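Setting a Tray: Notes from the Lanley Supper Series

The trays are back in use for spring suppers at Lanley, and several readers have asked how we would like them set. The short guide that went out in March covered the big dining room only. What follows is for anyone carrying a meal to a chair, a bed or the porch, and it works just as well at home.

Start with the tray on a flat table. Wipe it first and let it dry, then put down the cloth and the spoon before any dishes. A cloth that goes on last usually ends up half under a bowl, and the person eating has to pull it out with soup in the way. Fold it lengthwise so that it takes up a narrow strip and leaves the middle open.

The bowl goes on the side of the hand that will hold the spoon, or close to it. Ask if you don't know. Most people would like the bowl near them and the cup a little farther back, where a sleeve won't catch it.
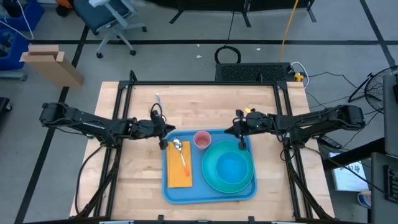 Blue tray with an orange napkin and spoon on the left, a pink cup toward the back, and a teal bowl on the right.

Some of you put the spoon to the right of the bowl, as on a dinner table. That is fine if there is room. On a tray we like it on the napkin, where it slides less and makes less noise on the walk down the hall. Lay it at a slant if the handle is long. Forks and knives can go the same way, knife blade turned in.

Ainhoa Carretero ran the tray table at the Butthorpe lunch and has added two points. Fill the cup after you arrive, from a pitcher, if there are stairs between you and the table. And don't fill a wide bowl past the halfway line - soup moves more than you think it will, and a wide bowl gives it plenty of room to do so.

Bowls and plates

A plate under the bowl is worth the extra washing when bread is served. It also gives you something to hold if the bowl is hot. Choose a plate with enough rim to show on all sides. If the tray feels crowded, leave the plate off and bring the bread separately.

Keep the cup clear of the plate's edge. A tall cup is easy to knock when someone reaches across for bread, and a little space beside it helps. The pink tumbler is labeled CUP 6.1, and the cloth next to it is the mustard-yellow one.

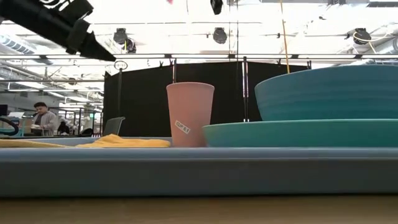
Washing and putting away

Shake the cloths out before they go in the wash. Trays are washed by hand, front and back, and stood on edge until dry. Please don't stack them damp. Cups go upside down on the middle shelf, bowls below them, plates at the bottom.

The cupboard is in room 202 at Lanley. The key hangs inside the kitchen door and should go back there the same evening.

Dates and supplies

The next supper is May 3, 2023, and we expect about 20 trays. The Edby group is bringing barley soup and rolls. Granström has the order for paper liners, a box of 800, and those will be on the bottom shelf with the spare spoons. If you can help set up, sign the sheet by the kitchen door.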